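Budget season, or why I own so much green paper

So the equipment budget is almost done, and I'm writing this down while I still remember what I spent and why. Lukian Stelmakh asked me for a list back in December and I told him "two arms, two grippers, easy." Ha!

The arms really were easy. You get a quote, you gulp, you sign. It's the small stuff that got away from me. My first sheet had 83 dollars on it for "misc," and by the time I'd added spare fingers, longer cables and straps to keep the cables from wandering off, misc was at 207 (and that's before shipping from Ternley, who charge by the box and love a small box).

I also nearly cheaped out on the fingers. Paper folding is a fussy job, way fussier than picking up blocks, and a fingertip that's a bit too fat for a corner makes you want to go for a long walk. So my advice is to budget for spare fingers from the start, and buy more than one shape if you can.

Origami on the bench, two arms and one green sheet:

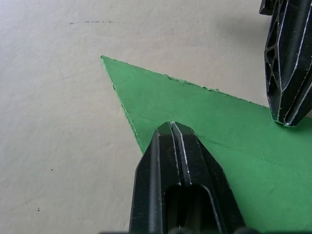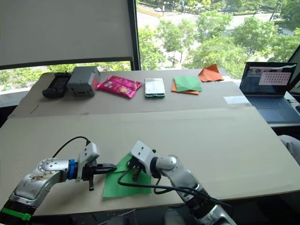
Cardboard, by the way, is my favorite line in the whole budget, as it cost me nothing. I'd been pricing a proper bench mat from Nelteo and I've now moved that to next year. What I do want sooner is a second set of wrist cables, plus a decent lamp for evenings. Lukian wants a third arm. Lukian can write his own spreadsheet.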